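Pleveck Library to reopen after summer refurbishment

Pleveck Library will reopen to the public on 13th August, following the completion of refurbishment work on the ground floor and the adjoining reading room.

The building has been closed while the heating was replaced and the main entrance widened. During that period a reduced lending service was offered from the community hall on Zillus Road, where 381 reserved items were issued to members. The temporary service has now ended and all reservations should be collected from the main desk.

The reading room has been fitted with new shelving and will provide 36 study places. Local history material, including the Butkienė collection of maps and parish papers, has been returned from storage and may be consulted by appointment. Readers are asked to give two working days' notice, as part of the collection is still being listed.

Opening hours will be extended. The library will open at nine each morning and close at seven in the evening, with a shorter day at weekends. The children's section will keep its present hours until the end of August, when the summer reading scheme closes. Over 25 families have already joined the scheme, and places remain available for children aged between four and 12. 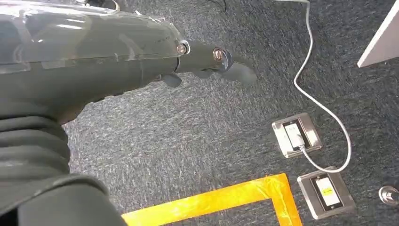

Loans that fell due during the closure have been renewed automatically and no charges will be made. Members whose cards have expired may renew them at the desk on production of proof of address. Books may also be returned through the outside box, which is emptied each morning.

The café, run by Pikum, will open at a later date - a further notice will be issued once the kitchen has been inspected. Until then, visitors may bring cold drinks in closed containers into the ground floor area, but not into the reading room.

Parking at the rear of the building remains limited to permit holders. The bus stop outside the main entrance is back in use. Enquiries about room bookings for the autumn should be made in writing to the library office.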